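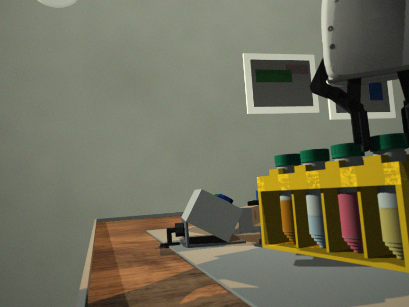 Evelien Kuipers told me on her first visit that she'd quit two language schools before ours and fully expected to quit this one too. She wanted to talk to her grandson in Portuguese, and so far all she could do was conjugate at him. I loved her right away!

I'm Glória Vilela, and I started Skumanum at my own kitchen table with three students, a pot of coffee and a stack of library books. We teach Portuguese, Spanish and German to grown-ups, mostly people who took a language in high school and came away thinking they were bad at it. Our groups are small, and you'll be speaking in the first ten minutes (badly, like everyone else).
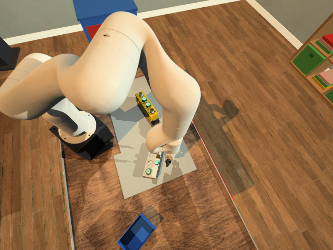 Do I have to take a placement test? We just chat with you on the phone for a bit, and if the group turns out too easy or too hard, you can switch in the first couple of weeks.

Ximena Espinoza runs the Spanish evenings and picks all the songs. Ferdinand Danzer has the German groups, plus the Sunday-paper reading circle he calls Dinell — ask him why, but have a chair ready. I still teach the Portuguese beginners myself, because I'd miss them terribly if I didn't.

We keep the calendar simple. A course runs 19 weeks, and the next round opens in March. You pay by the month, and the workbook

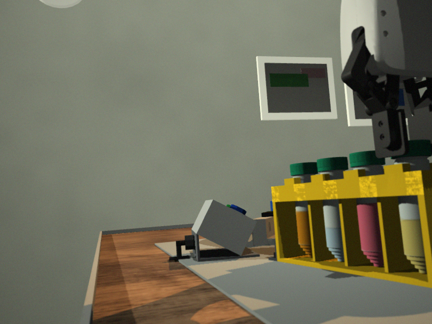 is included in the price, along with the recordings we make for practicing at home or in the car. If you miss a class, come to the other group that week. Call or write whenever you like, and if I'm teaching I'll get back to you that same evening.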